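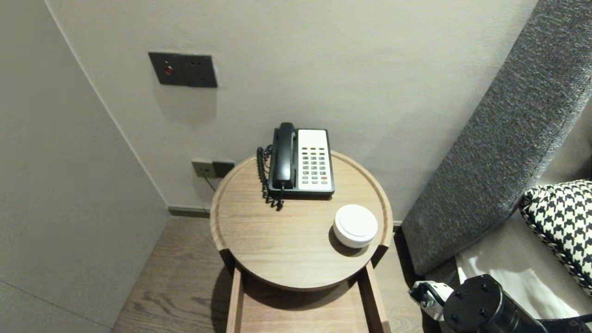

Home | Rooms | Travel | Gallery | Contact

Bedside Corners, Part 2
16/01/2024 | posted by Skunine

I have a thing about bedside tables. I know, I know, other people come home from a trip with beach photos and I come home with furniture. But the spot next to the bed is where you find out if whoever set up the room has ever slept in one! Is there somewhere to put a glass of water? Can you plug something in without crawling around on the floor? Will your ring roll off the edge at 2 in the morning and vanish?

This gallery is from my stay at the Fairclough in Titesgate, back in June. I drove 27 miles out of my way to get there (a friend had gone on and on about the breakfast, and she was right about the potatoes). I'd booked a plain room with no view to speak of, and I liked it a lot more than the fancy ones I've paid for.

The round table. My favorite thing in the room. It's light brown wood with the grain showing, and the top is a tray with a raised rim all the way around. I want a rim on every table I own now. I put my glasses, a paperback and a handful of change on there every night and didn't lose a single thing down the side of the bed.

The base. The top is round but what's under it is square-cornered, an open box sort of arrangement in the same light wood. I wasn't sure about the mix at first, and by the second evening I'd decided I loved it. My book went in there when the top filled up, and so did my socks (sorry).

The phone. A real landline with a curly cord! Black body, white face, one red button in among all the dark gray ones. I hadn't picked up a handset like that in years and I called down to ask about breakfast hours, which were printed on a card I'd already read. The cord still does that thing where it winds itself up tighter every time you hang up.

The little white pot. Small, round, flat lid, sitting near the rim at the front. I do like a container with a lid on a nightstand, it makes the whole corner look looked-after. I have a similar one at home for earplugs.

The wall plates. Dark gray against the pale gray wall, with a dot of red on the upper one, and a baseboard in dark gray too. Somebody thought about that. My own outlets are the yellowy kind that came with the house and I've been grumbling at them ever since I got back.

The headboard. Gray and upholstered, so you can lean on it and read for an hour without your back complaining. With the wooden floor and the wooden table it doesn't come across as cold at all, which I'd have expected with so much gray.

I've been looking for a tray-top table like this for my own room. There's one by Plarel that comes close, but they want 900 for it, so no. I did find a plain round one secondhand for 50 and I'm going to try adding a rim myself. Pictures when it's done, if it's fit to be seen!

Older posts | Newer posts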